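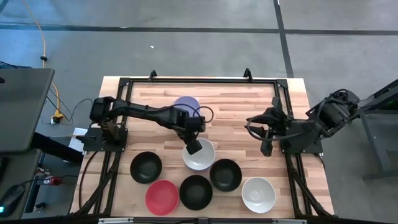 Bowls on the two-arm table

12/7/25

I spent most of Sunday at the shared workshop with the table build, and this is mostly a set of notes so I remember what I changed.

The frame is black aluminum extrusion and it goes all the way around the wood top. Each arm sits on its own base plate, one on the left side and one on the right. In February I had both arms clamped straight to the tabletop, and every fast move shifted the zero a little. Bolting the plates to the frame fixed that. It took 18 bolts and one trip back to the store for the right T-nuts.

The code has two parts. Follow is the part that copies a motion I record by hand. Ikside works out the joint angles for whichever arm is closer to the target. I wrote Follow first and it shows. It still keeps its own copy of the joint limits, and when I change them in one place I forget the other. That cost me an hour before lunch.

Bowls are the current job. I want either arm to pick a bowl up by the rim and set it inside another one. Black ones are the hardest for my color threshold, so I have been using several of those, plus red, white and a light purple. The threshold code mixes up a black bowl and a black gripper when the two overlap. For now I mask out the gripper using the arm's own joint readings – crude, but it works most of the time.

Cables are the other problem. I leave a loop at each wrist so the joint can turn fully without pulling. If the loop is too short the connector works loose. If it is too long it swings over the bowls and gets in the way of the detection. I went a bit long on both arms and plan to trim them later. 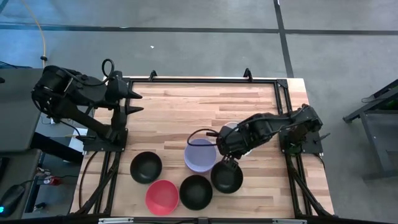
Right gripper down at a black bowl, left arm folded back.

The log from the last long session had 2,881 moves in it. I had set the recorder to stop at 2,000 and it ignored me, so there is a bug there too. Three of the moves ended in a joint limit error, all on the right arm and all when reaching across its own base. I think Ikside is picking the wrong elbow solution when the target is close in.

Still on the list: one shared file for the joint limits, the recorder bug, and a stiffer mount for the right base plate. I also want to try the Ostari gripper pads, if they ever come back in stock.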